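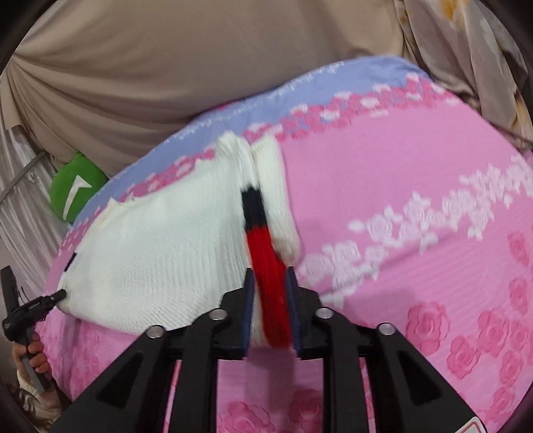
How does Bako decide that a two-handed episode is usable for training?

The tool aligns the two gripper streams in time, runs the pose solver on each, and checks that both trajectories agree in a shared frame. An episode passes if the disagreement stays under the configured limit for every interval in which at least one gripper is closed.

Bako 2: pairing, masks and the cloth problem
Gadero Tooling Newsletter, Mar 15, 2022
Édgar Ticona, perception software, Ilville

Bako 2 went to the Ilville and Kenddale groups at the end of February. It replaces the old import script and the separate pose checker with one pipeline that reads raw recordings and writes training episodes. The rigid-object sets moved over with almost no edits to their configuration files. The garment sets did not, and most of this item concerns them.

Cloth breaks two assumptions left over from the earlier code. The first was that the background is static once the grippers are masked out. With a sweater on a bed, the thing being moved can take up a large part of the view, and it carries exactly the kind of repeated texture a feature tracker likes. Ribbed knit gives hundreds of strong corners per image. Many of them match well from one image to the next, and many of those matches are to the wrong rib. When a sleeve is lifted, the solver sees a consistent group of points going up and concludes that the camera is going down.

The second assumption was that a closed gripper means a known opening. On a box or a cup, the fingers stop at the object and stay there. On a knit band the pads compress the fabric, the width reading drifts for a while after contact, and the old threshold reported one grasp as several short ones. Downstream, the policy learned to flutter the jaws.

Time alignment

Each gripper records on its own clock. The importer first makes a coarse estimate from the file headers, then refines it by correlating angular velocity during the calibration motion at the start of the recording. The residual offset is usually under 5 milliseconds. If the correlation peak is flat, the importer stops and writes the episode to the hold list with the code SYNC_WEAK. It no longer falls back to the header times without notice, as the script did.

Operators can help by making the calibration motion brisk and in more than one axis. A slow sideways wave correlates with almost everything.

Masks

The mask stage now has three layers: the recorder's own gripper, the other gripper, and the manipulated object. The first is a fixed polygon per device with a moving part driven by the width reading. The second comes from a small segmentation model. The third is new. It starts from the contact region between the finger pads and grows outward over successive images for as long as the motion of each region disagrees with the current camera estimate. Features inside any of the layers are dropped before the pose solve.

The object layer is deliberately greedy. Losing some bedspread along with the garment costs little when the print is dense, as printed roses leave plenty of points elsewhere. It costs a lot on plain sheets. For plain surfaces, set object_grow to low and expect a higher hold rate. Loose hanging fabric behind the work area should be treated with suspicion as well. It gives few good corners and it can sway, so a background_far mask is available for it, off by default.

Hands are included in the second layer. The model was trained with the holder's hand labeled as part of the other gripper, which keeps the class list short and removes a flickering boundary at the wrist.

Contact events

Grasp and release are now detected from the width signal and the pad-region image together. A grasp opens when width velocity drops below its limit and the texture between the pads stops moving relative to the fingers. It closes when either condition has failed for a full window. The slow settling on thick fabric no longer produces extra events. Thin fabric remains hard: a single layer of lining looks the same as empty jaws in the width signal, and the image term has to carry the decision alone.

Results on the knitwear set

The reference set for garments has 672 episodes, all recorded with paired hand-held grippers. The old pipeline held 73 of them for failed pose agreement. We have rerun the whole set on Bako 2 and are still going through the differences by hand, so there is no final hold count in this issue. From the review so far, the recovered episodes are mostly ones in which a sleeve or hem passed close to the lens. The ones that remain on hold tend to have the garment filling the view at the moment of grasp, with very little bed left to track.

One regression has been confirmed. When a garment is spread flat and neither gripper is holding it, the object layer has no contact region to start from. That is correct behavior. The fault is that the layer from the preceding grasp was sometimes kept alive through the release, leaving a large stale mask over fabric that should have counted as static background. Pose quality then fell during the easiest part of the episode. The fix ties the life of the layer to the contact event, plus a short decay for fabric that is still settling.

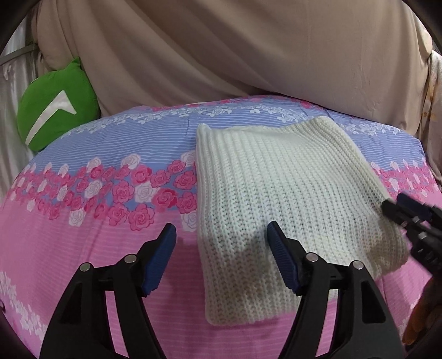
Migration notes

Old configuration files load with a warning. The keys static_bg and grasp_width are ignored, and their replacements are listed in the schema file. Do not mix episodes from the two pipelines in one training set. The shared frame now has its origin at the first valid pose of the left device, where the script used the midpoint between devices, and the loader cannot tell them apart from the arrays alone.

Kenddale users who run the importer on the shared storage node should set cache_dir to a local disk. The mask stage writes many small files and will otherwise slow everyone down.

Hold codes are documented in the repository next to the importer. If an episode is held and the reason looks wrong, open a ticket with the episode name, the hold code and the solver log. Video alone is not enough to reproduce a pose failure.

Still open

Thin lining, as noted. Bimanual handover with both grippers on the same edge, where the two object layers overlap and neither grows properly. Automatic selection of object_grow from surface texture, which Ilville has as a branch and has not merged.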